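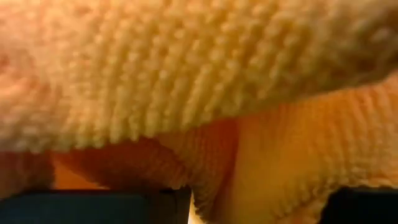 The wrist camera on the Avley cell went back on this week after 1,173 towel folds. Image was fine, mounting was not: one of the two bracket screws had backed out and the whole thing could be rocked with a fingernail.

Terry is hard on this setup. Lint gets into the finger slides and behind the lens ring. Farnstead says to clean the slides every 700 cycles. I had stretched that, and the left finger was closing late. Dry brush first, then a wipe with alcohol, no oil - oil and lint make felt.

New screws, medium threadlocker, 9 mm between bracket and flange. Recalibrated with the Ramalho board. Exposure stays locked, otherwise it hunts whenever a fold comes right up to the lens.

Rubber pads on both fingers are at 678 cycles and will stay on until the next cleaning. Spares are on order from Trellurau, due in March.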